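3.2 How selective is the gold-binding resin in a real board liquor?

The claim we set out to test is simple enough. Usmani and co-workers reported that a thioamide resin, sold in bead form as Sullari, takes gold out of acidic chloride solution and leaves copper behind. Their test solutions were made up from pure salts, with the two metals at the same level. We have no quarrel with the measurements. We do doubt that they say much about scrap, where copper swamps everything else and the liquor also holds iron, tin, nickel and a fair amount of dissolved organic matter from the resin of the boards themselves.

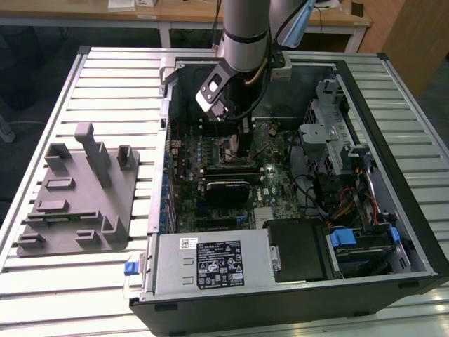 Copper in our first liquor, made from mixed computer boards, came to 2859 mg per litre. Gold was present at a level so low that a small error in the blank would change the story. Much of the trouble starts before any acid is added, with what goes into the batch. A desktop motherboard still in its case (Figure 1) carries a black finned heatsink and a set of memory slots, and a yield worked out per kilogram of "board" depends on whether parts like these were weighed in. Usmani's paper does not say. The later Basmont trial does say, but reports whole boards in one table and stripped boards in the next, and then compares the two as if they were the same feed. We weighed bare laminate only, after all clip-on and screwed parts were off, and we give our yields on that basis throughout.

Beads were shaken with 200 mL of liquor overnight, filtered, rinsed with dilute acid and stripped with acidic thiourea. Gold uptake was good in every run. Copper uptake was not small, whatever the product sheet suggests. The beads came out of the liquor green-brown, and a single rinse did not bring the colour back. A second rinse removed more copper, along with a little gold. It is hard to see how a plant would avoid that trade.

We also looked for silver, which the original work left out. It was lost early, most likely as the chloride, and we do not think the resin had any part in it. 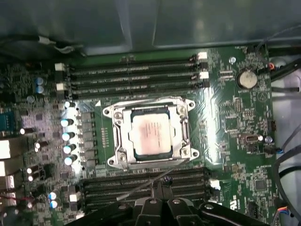

3.3 Is it binding, or is it reduction?

Usmani describes the uptake as coordination of gold(III) through sulphur. Our beads showed dull metallic specks under the microscope after the overnight runs, and the specks stayed put when the beads were washed with thiourea for a short time. That looks like gold metal to us. If so, the resin is being used up as a reducing agent, at least in part, and calling it reusable needs more care than it has had.

Two checks point the same way. The infrared band given to the thioamide group weakened after each cycle and did not recover on stripping. The sulphate level in the spent liquor also rose slightly, as one would expect if sulphur were being oxidised, though sulphate can come from other places and we would not rest the case on it.

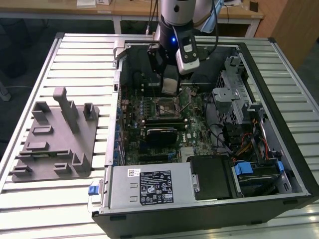

A third check, X-ray photoelectron spectra of the dried beads, was less helpful. Zachary Kowalchuk fitted the gold region twice, once with a single state and once with two, and the two-state fit was better, but only just. The beam itself can reduce gold(III), and we saw the peak drift during long scans. We report the short scans only - and even those should be read with some caution.

None of this rules out binding as the first step. A fast uptake followed by slow reduction would fit the data, and the shaking times used in the earlier work may have been too short to show the second stage. Runs stopped at 100 minutes gave beads with no visible specks and a thioamide band close to that of fresh resin. Whether those beads would last through many cycles in a copper-rich liquor is a separate question, taken up in Section 3.4.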